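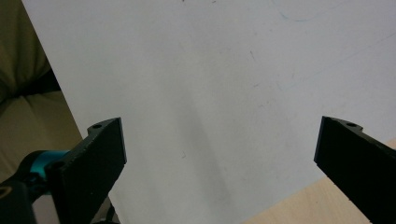
A visit to the Emgate mail hosting centre

In March I went with my cousin Inês Prata to the visitors' day at Emgate, the company which keeps the mail servers for our small translation office. We have paid them for four years and I had never seen where our letters live. Inês does the accounts and she wanted to ask about the price, so we had different reasons to go.

The building is outside Manditz, behind the bus depot. From the station you take bus 42 and get off at the last stop but one. The driver did not know the name Emgate, but he knew "the place with the noisy roof". We arrived at 9.40 and the gate was still closed, so we waited with other customers in the wind. Coffee was given only after the registration, and the registration was slow. They checked my identity card against the list and found me under D instead of P, as Duarte is my first name and I had probably filled in the form in the wrong order.

The first part was a talk in the canteen. The speaker was an engineer from the storage team and she spoke quite fast, but her slides were clear. She explained the difference between encryption on the way and encryption at rest. On the way means that a message is protected while it travels from one server to another. At rest means that it is protected on the disk. I had believed that if the small padlock is shown in the browser, then everything is protected everywhere. The padlock tells you only about the connection between your own computer and the website.

She said also a thing that surprised many people in the room. With the normal account, Emgate holds the keys. If a customer loses the password, the support can give a new one and all the old mail is still readable. With the closed account, the key is made from your own password, and if you lose both the password and the recovery sheet, the mail is lost. A man near the window asked three times if there is really no other way. She answered three times that there is none. The subject line stays readable in both kinds of account, and also the addresses of sender and receiver. I wrote this down and underlined it, because we often put the name of the client in the subject.

After the talk we were divided into two groups. Ours had to leave bags and telephones in a locker, so I have no photographs of the machine hall. It is smaller than I imagined. The corridor between the cabinets is closed with plastic doors, on one side cold air comes from the floor, and on the other side it is really hot. We got ear protection, and the guide talked to us through a small radio. Mine had a weak battery and I lost perhaps a third of what he said. He showed the cage where old disks wait for destruction. They are first wiped and then crushed, and each one has a paper with two signatures.

The spam filter was for me the best part. On a screen we could see how many messages were refused in one minute while we stood there, and it was 449. Most of them never reach any filter in the proper sense. They are refused at the door, when the sending server is on a blocking list or says a false name. The guide recommended that every company with its own domain sets SPF, DKIM and DMARC, and he asked who in the group had all three. Two hands went up. Ours did not, and Inês looked at me.

Lunch was soup and bread rolls with cheese. There were also tables of other firms. Navbridge showed a program for moving old mailboxes from one provider to another. I tried it with their test mailbox of 2,000 messages and it kept the folders correctly, but the accents in the folder names were broken. The young man at the table said this is known and will be repaired in the summer. Salgado, who sell hardware security keys, let people try to log in with a key and without it. I bought two, one for me and one for Inês. Later I read that it is better to have two for each person, so I should have bought four.

In the afternoon there was a question hour. Inês asked why the archive costs extra above 2,000 messages a month when the disks become cheaper every year. The answer was long, and it was mostly about backup copies and staff at night. She was not satisfied, but she received the e-mail address of a person who can look at our contract.

Some practical remarks for those who want to go next year. Bring a warm pullover for the cold corridor. Register with the surname first. The talk is only in English and the slides are not given afterwards, so take paper. The last bus back leaves at 17.15 and we nearly missed it.

At home I changed our DNS records the same evening. The DMARC reports arrive now every morning, and I still have to learn how to read them.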